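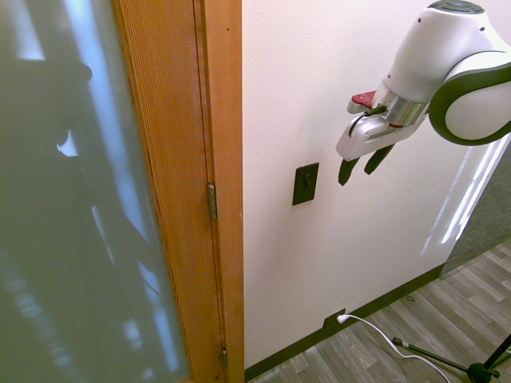

Kendcombe place notes – README
Maintained by Aivar Juška. Last touched in September.

Hi, and thanks for downloading this! It's a small set of short texts about Kendcombe, the old market town on the river, and the villages that belong to it. I started writing them for my own use (I kept forgetting which chapel was in which village) and it got out of hand.

What you get is one plain text file per place, 13 in all, plus a table called places.csv that ties them together. The columns are name, older names, parish, river, and a notes field where I dump whatever doesn't fit. Spellings are the ones on the road signs. If a place has an older spelling, like Cakville, which shows up with two l's on nearly every tax roll I've read, it goes under older names, separated by semicolons.

Each text follows the same order: where the place is, what it was first called, the church or castle if it has one, then everything else. Some are long. The Kendcombe one runs on for pages because I love the castle mound and couldn't stop – sorry. The one for Navickas is two sentences. It's a hamlet with a mill and a bridge, and I haven't found much more to say about it, though I'd be thrilled to hear from anybody who has old letters or deeds.

Dates are the weak spot. When my sources disagree I give the earlier one and put a question mark after it in the table. The castle keep is the worst case: the parish history and the county survey are almost 30 years apart on when the upper floor went on, and I've gone back and forth on it more times than I'd like to admit. 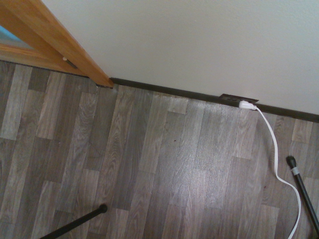
Uldis Strazds wrote in to say that the county survey is the one to trust for the keep, as its author had read the building accounts and the parish history was copied from an older guidebook. He'd also like the mill at Navickas listed under the river and left out of the hamlet's own text.

I've put his point about the keep in the notes field for now. The mill stays where it is until I've walked out there again!

To load the table, open it as UTF-8 or the accents will turn to mush. Lustudeo reads it fine, and so does any spreadsheet program I've tried. Please don't sort the file and send it back to me sorted, the row order follows the river downstream and I use it that way.

Reuse anything you like, just keep my name on it. Still to do: the field names east of Cakville, and a proper list of the bridges.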